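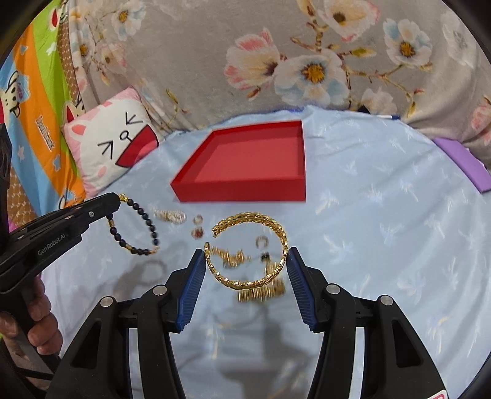
19/08/2018

Up at five again and couldn't get back to sleep, so I read Psalm 127 in the kitchen. "Unless the Lord builds the house, the builders labor in vain." I have heard it preached at every church dedication I ever went to and never paid it much attention. This morning I read it four times. I think I have been building at Gritow for two years and asking for the blessing afterward.

Service at ten. I counted 23 in the pews, plus the two babies. Pirmin Camenzind preached from James on the tongue. He went long, and he lost his place once and stood there quiet until he found it. I liked the quiet. He said most of us confess the big sins to God and never mention the small talk. I wrote that down and then thought of what I said to Mai on the phone about the choir at Dikisham. I had no business saying it. I have to call her.

We sang 959 to the old tune. The organ is still flat at the top end and we drown it out.

After church Pirmin asked if I would take the evening Bible study through to April. I told him I would pray about it, and that was partly a way of getting to my car. He knew it too, I think. He only said, "Good, do that," and went to lock up. 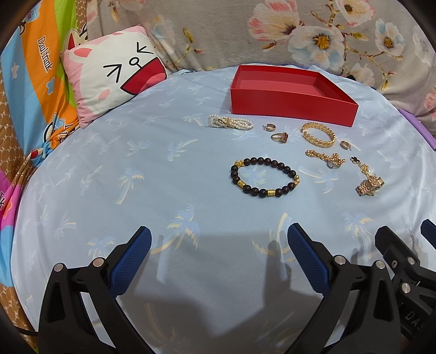

Drove home by way of Stultitz and stopped at the cemetery. The grass on Dad's side needs cutting. I sat on the wall and did try to pray about the study. Nothing came, or nothing I could call an answer. What I kept thinking about was Dad teaching the boys' class for 16 years with the same brown notebook, and how he used to say he was one lesson ahead of them and no more. I don't have the notebook. I should ask my sister if she does.

My trouble with the study is that I don't like being asked things I can't answer. In the spring a woman asked me why her prayers for her son went one way and her neighbor's went the other, and I gave her a verse and changed the subject. She hasn't been back. I have thought about her more than she would guess.

Called Mai after supper. I said I was sorry about the choir remark. She didn't remember it at first, then she did, and she said it had bothered her a little. We talked for a while after that – her knee, the new roof at Dikisham, whether the youth supper is on or off. She prayed at the end, out loud, over the phone. I am never comfortable with that but I was glad of it.

Read the psalm again just now. "He grants sleep to those he loves." I hadn't noticed that line at five o'clock.

Will tell Pirmin yes, up to Christmas, and see from there. Need to find my good study Bible – it may be in the car.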